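Ticket 1781 – Nillgate fingers losing position over controller boards
04/08/2022
Posted by bench2

Right, me again with the gripper comparison. I've got the arm working over one of the I/O boards on the white table, and I'm trying to decide between the Nillgate two-finger gripper and the older Viltivari one we had on in July. Same arm, same wrist camera, same speed for both.

The Nillgate is lovely to drive, but every so often it comes back to its hover point over the board a bit off to one side. It's around 2 mm by my ruler, so not huge, but I want it going for small things like the slide switch and the LAN2CAN connector, and that's plenty to miss by! 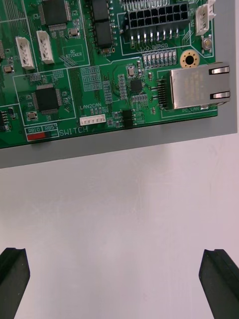
Things I've tried so far. Re-homed the arm, no change. Swapped the tool cable for the one off the Viltivari, no change. Turned the closing force right down in case it was shoving itself about – no change either, and it's happening with the fingers wide open anyway. I then ran 28 moves with the Viltivari back on and it landed where it should on every single one, which makes me think the arm is fine and it's something to do with the Nillgate or its mounting plate (the plate is the Waweru adapter, if that matters).

I also went in closer and used the printing round the chips to line up on, SFU-1 and SFU-2 mostly, as the letters are nice and sharp for the camera. Good way of spotting the drift, but it doesn't tell me where it's coming from. Has anyone had the Waweru plate working properly with these fingers, or should I just go back to the old gripper and be done with it?
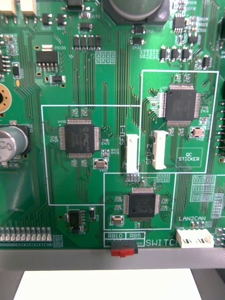 Durnwood support: Thanks for all the detail. Before you give up on the Nillgate, could you check the tool offset saved in the controller? The Waweru plate is thicker than the standard one, and if the old offset is still loaded the tip will wander whenever the wrist turns. Please re-teach it from four different wrist angles, then repeat your run and send us the log. We'll keep the ticket open until then.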